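Subject: Re: [tabletop-data] Start layouts and when to stop an episode
Date: 31 January 2024
List: tabletop-data

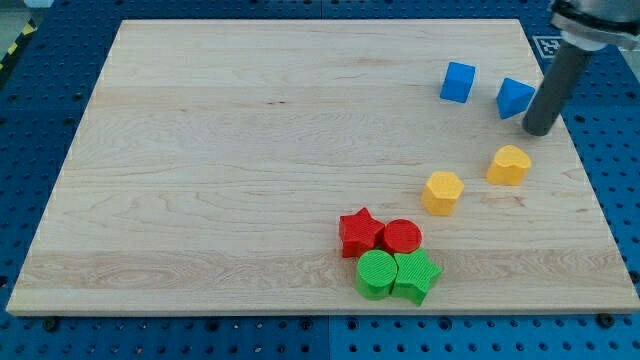 Replying to the questions from the Nistow bench all in one go, as they overlap. The original is quoted in pieces below.

> We are on our first batch of block pushing and have two people
> collecting. One of them scatters the blocks over the whole board
> before every episode. The other leaves them wherever the last
> episode ended and just starts again. Which do you want?

Mostly the second. At Gwilliam we run the session as one long chain, so the end of one episode is the start of the next. It saves a lot of time and it gives you layouts a person would never set up by hand, with blocks touching or bunched up on one side and a large part of the board bare. The model needs those. In our first set nearly every start was a neat scatter, and the policy we trained on it was fine until two blocks touched, then it pushed both and kept going.

Do a full scatter when the chain gets stuck, or at the start of a new session. We also do one after every 8 episodes, so that one corner doesn't take over the set. If a block is against the edge of the board, move it in by hand before you press record. Don't nudge anything once recording is on.

> Is it a problem that we have two blocks in each color? The
> instructions get long. "Push the green star to the left of the
> red star" and so on.

No, keep them. Having a star in red and a star in green is what makes the wording matter. With one block per color the model can ignore the shape word completely and still look good in the scores. Please write both words every time, color and shape, even when one would be enough. We went back in April and relabeled 153 episodes that only said "the cylinder", and about half of those could be read either way from the video.

For the same reason, don't swap in spare blocks from another set without telling the list. The Pidcombe people did this with one shape and we found it only when the labels stopped matching.

> When does an episode end? Ours run from very short to very long.

When the instruction is met and the finger has been lifted clear of the blocks. Hold still for 2 seconds, then stop. If you stop while the finger is still against a block, the model learns to keep leaning on it.

If you miss and have to come around for another try, leave that in. Corrections are worth more to us than clean runs. Throw an episode out only if a block falls over or leaves the board, or if you forgot which instruction you were on. A tight cluster is slow to take apart and those episodes will run long – that is fine. Don't go straight through the middle of it to save time. Come in from the outside and peel one block off.

> Last thing, do you calibrate every day? We haven't moved
> anything.

Yes, every day, and again if anyone has leaned on the table. Check that the marker is flat and that nothing has been set down over it. It takes 5 minutes with the Gritex script. The script prints a warning if the result is off from the one before, but it saves the new file anyway, so read the output before you carry on. We lost most of a day that way.

Two things on the upload side. Put the operator number in the session folder name and leave it out of the episode names, or the merge step treats each operator as a separate task. And send the rejected episodes too, in their own folder. We don't train on them, but we do use them to check the success detector, and we are short of failures at the moment.

If you already have episodes with the short labels, there's no need to record them again. Send them as they are with a note and I will put them in with the next relabeling round. The same goes for the very long ones, unless there is a stretch in the middle where the arm is just parked. Trim those down before you send them.

The revised label sheet is in the usual place on the Gwilliam share. The old one had "beside" as an allowed word. It's gone now, so please use "left of", "right of", "above" or "below" as seen from the operator's chair.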